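Wrist camera view and fingertip checks: what are your house rules before a run?

Posted in Small Arms & Grippers
May 18, 2019

Etenesh Wolde

Hi all! I help run a little shared workshop (two benches, one arm, way too many opinions) and I've been asked to write the rules for starting the arm up after somebody else has had it. Right now we have a laminated sheet that says "check gripper" and that's the whole thing, so of course everybody checks something different. One guy opens and closes it once and calls it good. I wiggle the tips with my fingers, with the power off, and look for anything that moves. Last week a finger had crept sideways on its bracket and the whole morning's picks came out crooked before any of us caught it.

We have a two-finger gripper with a small camera at the wrist, and we record from that camera. So my questions, kind of all in a heap, sorry: how often do you check the finger screws? Do you keep a reference view from the camera, and if so, what do you point it at? And who's allowed to change the gripper? I'd like it to fit on one page or I know it won't get read. We log everything in Rello, if that matters.

Riku Okabe

Just use threadlocker and quit worrying. We did ours in September and haven't touched them.

Ainhoa Soler

I'd go easy on the "quit worrying" part! Threadlocker is great, and check what your gripper maker says about which strength to use, but somebody is going to swap those fingers sooner or later, and then you're back to whatever they felt like doing that day.

I wrote the startup page for our lab at Urnport, and it has changed a lot, mostly because people kept ignoring bits of it. What survived is pretty short, so steal whatever you want.

Before you reach in: stop the arm, and lock it out the way your manual says. A paused program doesn't count. I put that in capital letters on ours and I still catch people leaning in during a pause. And please don't let my page (or anybody's page on here) stand in for the risk assessment for your own setup.

Then the fingers. Look at every screw head you can see on the brackets, and put a driver on each one with the torque setting from the manual. We do that every 1000 cycles, or any time the fingers have been off, or any time the gripper has bumped something, even if the person swears it was only a tap. Paint marks across the screw and the bracket help a ton, you can see a turned one without getting a tool out. Tips next: close them with nothing in between and see that they meet evenly. If one has walked, fix it before you touch the camera.

For the reference view, yes, keep one, and make it boring. We open the jaws all the way, aim the wrist at something plain and pale, and save one picture at the start of every session. Both fingertips have to be in it with a clear gap between them. Plain matters because you want your eye on the gripper, and also because smudges and specks show up so much better with nothing behind them. If there's a speck, wipe the lens cover and save another one. Speck in the same place? Could be your lens, could be your wall, so shift the arm a little and see whether the speck stays put in the picture.

Shadows are the other thing it's good for. If you compare today's picture with the last one and there's a dark band you didn't have before, go find out what's standing near the arm. We keep a taped line on the floor at 700 mm from the base and nothing loose gets parked inside it, toolboxes included. Demetrio Barrios, my bench neighbor, calls it the lava line and he's crossed it more than anyone.

As for who can change the gripper, we have a list of names on the door. If you change it, you write it in the log, you take a new reference picture, and you run 20 slow empty cycles while you stand there with your hand by the stop button. No coffee runs!

I've stuck one of our reference views at the bottom so you can see how dull they are.

Etenesh Wolde

Oh this is perfect, thank you!! I'm stealing the lava line. Riku, I'm using your threadlocker too, don't worry.

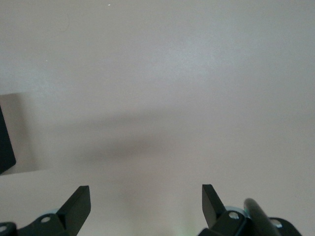 Reference view from the wrist camera, jaws open, nothing held (posted by Ainhoa Soler)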